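Folding Patterns and State Counts in Strip-Folded Hexaflexagons

Miroslava Nechyporuk and Zakhar Harasym
Supervisor: Larysa Romaniuk
Recreational Mathematics Project, Urdale

1. Introduction

A hexaflexagon is a flat hexagonal model folded from a strip of equilateral triangles. By pinching alternate corners and opening the center, the holder brings a hidden face to the front. The simplest version has three faces and is called a trihexaflexagon. Longer strips give models with four, five, six or more faces.

The project had two aims. The first was to write folding instructions that a person without experience could follow from a printed sheet. The second was to record how often each face of a six-face model appears when the model is flexed by a fixed rule, and to compare the record with the map of the model.

2. Construction of the three-face model

The strip for the three-face model has ten equilateral triangles in a single straight row. Nine triangles form the three faces on both sides, since each face uses six triangle surfaces and 3 x 6 = 18 = 2 x 9. The tenth triangle is the glue tab.

The steps used in the final instruction sheet were:

Crease every line in both directions before folding the model.
Lay the strip flat with the tab at the right end.
Fold the strip back along the line after the third triangle.
Fold again after the next three triangles, so that the far end of the strip crosses the first end.
Tuck the last triangles so that a hexagon is formed with the tab lying over the first triangle.
Glue the tab to the first triangle and press.

In an early version of the sheet the first step was placed after the third. Testers then creased through two layers at once, and the hinge lines moved away from the triangle edges. With the creases made first this problem was much reduced.

3. Construction of the six-face model

The six-face model starts from a straight strip of nineteen triangles, eighteen plus a tab. The strip is first wound on itself so that its length is halved. The wound strip has the same outline as the three-face strip and is then folded in the same way.

Numbering has to be done before winding. One side of the strip is marked 1, 2, 3, 1, 2, 3 and so on up to the tab. The other side is marked 4, 4, 5, 5, 6, 6 in a repeating pattern. The winding step brings equal numbers from the second side together (4 on 4, 5 on 5, 6 on 6), and this is a useful check. If two different numbers meet, the winding has gone in the wrong direction and must be undone.

4. Paper and hinge allowance

Two papers were compared, ordinary printer paper and a heavier drawing paper sold under the name Tokarz. The printer paper folded easily but softened at the center of the hexagon. The drawing paper kept its shape but the six-face model became too thick to flex smoothly, as the layers at the hinge pushed against each other.

A narrow gap was therefore added between neighboring triangles on the heavy paper template. Vasylyna Moroz drew three templates with gaps of 0.5 mm, 1 mm and 1.5 mm. The 1 mm gap gave the best result. With 1.5 mm the faces no longer met at the center and the model could slip sideways during a flex.

5. Flexing rule and record

The rule was the one usually called the Tuckerman traverse. The model is flexed at the same corner as many times as it will open. When it will not open, the holder moves to the next corner and continues. Only successful openings count as flexes.

For the six-face model this rule repeats after twelve flexes. In one full cycle, faces 1, 2 and 3 each come up three times, and faces 4, 5 and 6 each come up once. The expected share is therefore 3/12 for each of the first three faces and 1/12 for each of the others.

A total of 3,665 flexes was recorded by hand in sessions of 30 minutes. Of these, 2,450 were made on the heavy paper models and the remaining 1,215 on printer paper. The number of the top face was written down after every flex. 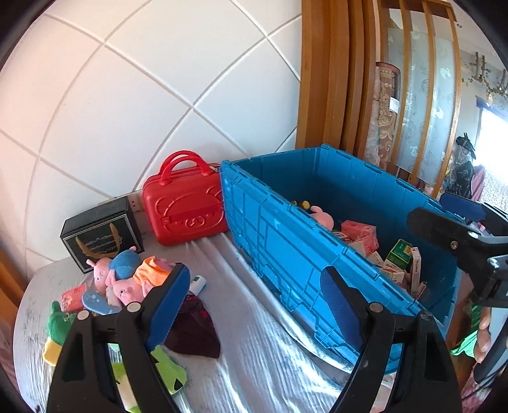
The sequence of faces was then compared with the expected cycle, one session at a time. Most sessions followed the cycle from start to finish. Departures were of two kinds. In the first, a number was left out of the written list, and the rest of the session was shifted by one place but otherwise correct. In the second, the holder moved to a new corner while the model could still have been opened at the old one. This puts the model on a different part of the map, and the following flexes are then counted from the wrong starting point.

Yurii Zhuravel suggested marking the active corner with a pencil dot on each face. After this was done, errors of the second kind became rare. Errors of the first kind are a matter of note-taking and were not affected.

6. Discussion

The unequal face counts follow from the structure of the map. Faces 1, 2 and 3 form the central triangle of the map, and each of the other faces belongs to one outer triangle only. The traverse passes through each outer triangle once per cycle and returns to the central faces in between. A person flexing without any rule tends to stay among the central faces - this is why faces 4, 5 and 6 are often described as hard to find.

The record doesn't say anything about the orientation of a face. The same six triangles can appear with different corners at the center, and a pattern drawn on the face will look different in each case. A second series with lettered corners would be needed to study this.

7. Further work

The twelve-face model was attempted on printer paper only. It was folded correctly on the second try, but it was too thick to complete a full traverse. A thinner paper from Vikwood has been ordered, and a template with a wider hinge gap is being drawn. The four-face and five-face models, which need strips that are not straight, will be covered in a separate report in April.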